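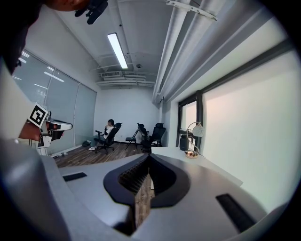 上一期的学员说，夜班翻译最难熬的不是词汇，是凌晨三点电话一响脑子还没醒。所以先讲清楚：Durnen 语言热线招兼职电话口译，要能上夜班的。白天的位子满了，别投。

语种：立陶宛语、波兰语优先，土耳其语也缺人。中文母语或者接近母语。证书有最好，没有也行，试译过了就算。

做什么：接医院、学校、房管处打来的三方通话，一句一句翻。多数通话不长，偶尔碰到签租约的，会拖很久，自备水。不用出镜，不用写稿。术语表会发，Giseck 那版旧的别用了，里面药名有错，还没改完。

时间：晚上十点到早上六点，自己挑班，每月最少19小时。连着两个夜班之后必须歇一晚，这条不商量。

钱：试用期每月保底475欧，超出的按分钟另算，次月结。转正以后保底取消，全部按分钟，接得多拿得多。节假日加倍。发票怎么开，录取后单独发说明，现在不要来问。

要求：
安静的房间，有门
有线耳机，蓝牙的不行，断过太多次
网线最好，wifi稳的也可以
听得懂口音，尤其老人家讲话
保密协议要签，签了才给帐号

培训在八月，四个晚上，线上，有补贴。Adomaitis 词汇课上过的可以免前两晚，报名时写明就行，结业证拍一张附上。

怎么报：写邮件，标题写“夜班口译2261”，不写编号会进垃圾箱，真的找不回来。正文写语种、住哪个时区、每周哪几晚能上。简历一页够了。再附一段两分钟录音，随便讲件事，中文讲一遍，另一种语讲一遍，不要照着念。

收到以后先安排试译，二十分钟，在 Olik 上打电话，帐号自己提前注侧好。没过的也会回信，慢一点，请不要催。

之前报过没录上的可以再报，录音要新录的。

名额满了这页就撤。住处有小孩夜里要照顾的，先想想再报，中途挂电话对面的人会很难办。

问题打分机3149，下午四点以后有人接。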